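Ploltum开放日参观报告:手持夹爪采集数据初体验

课程:自动化综合实践
提交日期:2026年6月11日,星期四

一、为什么选了这个题目

先交代一下,我们组本来报的是仓储分拣的题目,五月中旬选题表交上去之后,发现有三个组跟我们撞了,老师让我们自己协商。协商的结果就是我们换题(猜拳输的)。正好Sullville那边的Ploltum公司要办开放日,面向在校生,报名不收钱,还管一顿午饭,于是大家一拍即合:去看看,看完写参观报告!

后来想想还挺庆幸换了题的。分拣那套东西课上讲过很多遍了,机械臂学习人的动作这一块,我之前只在论文里看过图,真到现场自己上手,感觉完全不一样。

这份报告由我执笔,用的是第一人称,里面的想法如果有不对的地方算我的。组里另外几位同学负责整理现场笔记和画流程图,流程图放在附录,正文就不重复了。

二、路上和签到

从学校到Sullville坐城际大巴再换公交,路上花了快两个小时。公交下来还要走一段上坡路,那天太阳特别大,走到门口的时候我衣服都贴在背上了。建议下一届的同学带伞,另外公交站旁边那家便利店是附近唯一能买水的地方,过了就没有了。

签到在一楼大厅,每人领一个胸牌和一张日程单。日程单上写着当天一共有111位访客登记,比我想的多不少。访客分成6个小组轮流走,我们被分在最后一组,所以上午先听讲座,下午才进208室动手。说实话等得有点着急,因为先进去的同学出来都在说好玩。

三、上午的讲座

讲座一共两场。

第一场讲公司的产品线,主要是一款叫Sokol的机械臂控制器。讲得比较快,我记下来的重点是:控制器和末端夹爪之间的接口是统一的,换夹爪不用重写程序,只改一份配置文件。有同学提问说如果夹爪的行程不一样怎么办,讲解员回答说行程参数也写在配置文件里,但是换完要重新标定一次。这一点跟我们实验课上的做法差不多,只不过我们实验室的标定要折腾一个下午。

第二场我觉得更有意思,讲的是Nuvgate项目。这个项目想让机械臂学会整理桌面、收拾杯子、把书放回架子这类家务活。难点大家都能猜到:家里的东西太杂了,每家的桌子都不一样,靠人一条一条写规则根本写不完。所以他们的思路是让人拿着和机器人同款的夹爪去干活,一边干一边记录,再拿这些记录去训练。

讲解员给我们算了一笔账。用遥操作的方式,操作员坐在控制台后面遥控机械臂,动作慢,容易累,而且机械臂搬一次很麻烦。用手持夹爪的话,人走到哪里就能采到哪里,厨房、书房、办公室都行。按他们自己的说法,Nuvgate目前攒了大约600段记录,还远远不够用,所以还在不停地换场地、换物品。

我在笔记本上写了一个疑问:人的手腕那么灵活,机械臂做不到的姿势怎么办?下午我找机会问了,答案放在第五部分。

四、午饭(简单写一下)

老师说报告可以写得轻松一点,那我就写了。午饭是盒饭,有鸡腿饭和素菜饭两种,鸡腿饭很快就没了。吃饭的时候跟隔壁学校的几个同学聊了聊,他们是学计算机视觉的,关心的东西跟我们完全不同,一直在讨论标记码的识别角度和反光问题。我们学自动化的几个则一直在聊夹爪的传动。两拨人各说各的,居然聊得很热闹。

这里有个收获:他们提醒我注意,标记码一旦转到相机看不见的方向,那一段的位姿就可能断掉。下午我上手的时候就一直惦记着这件事。

五、下午动手体验

终于轮到我们了!进208室之前先听安全说明,要点有这么几条:地上有线,走路抬脚;不要用夹爪去夹自己或者别人的手指(真的有人想试);听到停止口令就把两只夹爪放低,原地站好。

然后是分配任务。每个人抽一张任务卡,内容都不复杂,比如把杯子从一个地方拿到另一个地方。我排在组里第三个,前面两位同学做的时候我就在旁边看,看着特别简单,心想这不就是夹娃娃机嘛。

轮到自己就笑不出来了。夹爪拿在手里比想象中别扭,最难受的是没有手感。平时拿杯子,手指一碰到就知道用多大力,隔着一层夹爪以后只能靠眼睛看。手指部分包着黑色的橡胶垫,讲解员说是为了增加摩擦,夹光滑的东西不容易打滑。我的第一次尝试,杯子还没离开台面就歪了;第二次夹得太靠上,杯口都被我捏得有点变形,赶紧松开。第三次总算摸到一点门道:先把夹爪开口对准杯身,停一下,再慢慢合上。

还有一个很反直觉的地方,就是要动得慢。我平时收拾桌子都是两只手一起呼啦一下,在这里不行。讲解员在旁边反复提醒“慢一点,再慢一点”,说动作太快画面会糊,后面处理起来很头疼。我就像慢动作回放一样挪来挪去,一张任务卡做完,肩膀酸得不行。

关于前面那个疑问,我趁休息的时候问了。讲解员的回答是:采集的时候尽量不要做太夸张的扭腕动作,事后还会用程序检查一遍,机械臂到达不了的姿势会被筛掉。至于筛掉多少,没有给具体数字。我觉得这个问题值得以后做毕业设计的时候再挖一挖,比如能不能在采集的当下就提示操作者“这个姿势不行”,省得白干。

夹爪根部各装着一个白色方块,上面印着黑白标记码,系统靠它来判断夹爪的位置和朝向。做任务的时候,右边夹爪夹着白色塑料杯,左边空着、张开,对面就是那张带置物格的灰色木纹书桌,格子里放着一包橙色包装的东西,下面一层立着一本很厚的深红色的书。
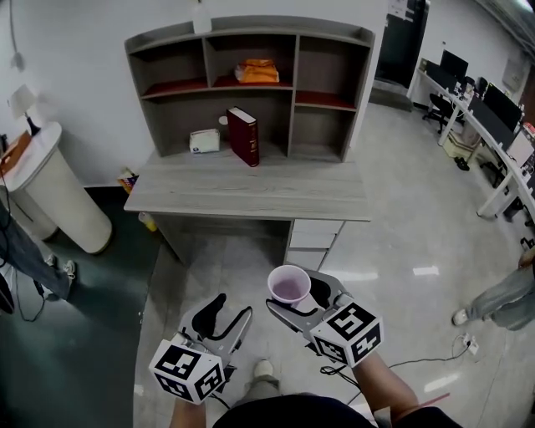
六、几点观察和问题

1. 标记码的遮挡。午饭时听来的那个提醒很有用。我试着想了一下,如果把手伸进比较深的格子里去取东西,标记码很可能会被格子的边挡住。讲解员说他们会尽量在一段动作里避开这种情况,实在避不开就把那一段剪掉。

2. 双手配合。我一直只用右手干活,左边那只基本就是举着。讲解员说新手都这样,熟练的操作者会用一只夹爪扶住物体,另一只去夹。我试了试用左边扶着盒子,结果两只夹爪撞到一起,声音还挺响,吓我一跳。

3. 地面走线。地上有插线板和黑色的线,转身的时候得留神脚下。我个人觉得如果能把线走到天花板上会好很多,不过那样换场地就不方便了,可能也是个取舍。

4. 任务卡的写法。有的卡写得很细,有的就一句话。同一张卡,我和同组同学的做法差别很大,我先挪杯子后拿书,她正好反过来。讲解员说这种差别是他们想要的,做法多样一些,模型见得也多一些。可是我又想,如果差别太大,模型会不会学乱?这个问题当时时间不够,没问成,有点遗憾。

七、和课程内容的联系

参观之前,我对“示教”的理解基本停留在课本上的拖动示教,就是拉着机械臂走一遍,记下关节角,然后回放。手持夹爪的做法连机械臂都不需要在场,记录的是末端的位姿和开合,之后再通过逆运动学换算到关节上。课上推导逆运动学的时候我觉得枯燥得要命,这次回来又把那一章翻出来看了一遍,多解怎么选、奇异位形怎么避开,突然就觉得有用了。

另外坐标变换那部分也对上了。标记码在相机里的位姿、夹爪相对标记码的位姿,一层一层乘起来,就是作业里那几个矩阵。附录里我们手算了一个简化的例子,过程写得比较啰嗦,请老师见谅。

八、不足和后续打算

这次最大的不足是准备不够。去之前我们只列了几个很笼统的问题,到现场才发现真正想问的都很具体,偏偏又轮到最后一组,提问时间被压得很短。还有就是笔记记得乱,我有两页字自己都认不全,后来靠同学的录音才补上(录音事先征得了讲解员同意)。

后续我们打算用实验室的旧相机和打印的标记码,先做一个单手的简易版,夹爪用3D打印,能记录开合和大致位置就行。材料清单已经列好,等实验室批下来就开工。橡胶垫还没找到合适的,目前考虑先用自行车内胎剪一块顶上。

附录
附录一:采集流程图
附录二:坐标变换手算示例
附录三:简易夹爪材料清单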